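Dullthorpe Workbench Gallery

Last updated: Oct 27, 2019

Hi, and welcome to the bench page! I've been meaning to put this up since June, when I finally moved everything out of the spare bedroom and into the back room on Romow Street. It's a small room and it gets a bit stuffy by the afternoon, but I can leave a job half done overnight and find it just as I left it (bedrooms don't allow for that, I promise you). A few people from the Brelcombe hobby fair asked what I work on and how I keep up with it all, so I'm starting with the table itself.

I wanted a white top from the start. Small dark screws show up on white like raisins in rice pudding, and I drop a lot of screws. The downside is that every crumb and speck shows up too, and I'm not somebody who wipes down after every job. Saturday mornings, mostly, with the radio on and the first coffee of the day.

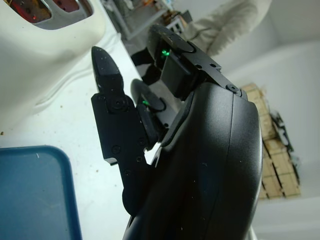
White tabletop, blue tray in the corner, and plenty of specks for Saturday's cloth. I love that blue!

Nerea Palacios wrote in to say that she gave up on white years ago and went to a gray mat, that her eyes ache less in the evenings, and that she still finds every screw she drops. She also thinks I should brush the top before I wipe it, so the grit doesn't get dragged across and leave marks. Okay, Nerea, you've got me there. I bought a soft paintbrush the same week and I've been sweeping toward the edge with it ever since, into a dustpan if I remember to bring one in.

I'm not ready for a gray mat, though. I tried one from Zerouali for a while and it curled up at the corners, and my sleeve caught it every time I reached for the pliers. Maybe a heavier one would lie flat. If you have one you like, tell me which!

Trays are the other thing I get asked about. I like plastic with a proper rim, something I can knock with my elbow without sending parts everywhere. They do get scratched and I've stopped minding. Everything from one job goes in one tray, and the tray stays out until the job is finished, even if that means eating lunch on my knees. I used to sort screws by size into little jars, 200 to a jar, and then I'd spend half the evening hunting for the right jar.

More pictures when I get the shelves up. They're still in their box behind the door.

Contact: use the form on the Dullthorpe front page | © 2019 Dullthorpe Workbench | Back to top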